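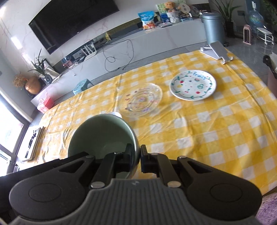 *Assiette marquée « Fruits », sur nappe à carreaux.*

## Enquête interne de climat : seuil de restitution par équipe ?

Site Bloxham, 195 salariés, enquête passée via Trevum. La direction veut les scores par équipe. Certaines comptent quatre personnes. Quel effectif minimal retenir ?

**Rimantas Butkienė**
Chez nous, huit répondants (et non huit inscrits). En dessous, regroupement avec l'équipe voisine du même N+2. Verbatims restitués au niveau du site uniquement. Attention au recoupement : si une seule équipe est masquée, son score se recalcule par soustraction.

**Uta**
Tout dépend de la culture de la boîte. À Plestmont on était 700 et tout le monde devinait qui avait écrit quoi.

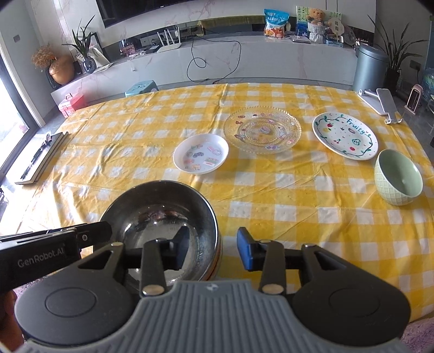 **Faut-il fixer le seuil avant l'envoi du questionnaire ?**
Le seuil se fixe avant l'envoi et figure dans le message d'invitation. Le modifier après collecte fausse l'engagement pris envers les répondants.

*Modifié le 26 juillet 2024 : orthographe.*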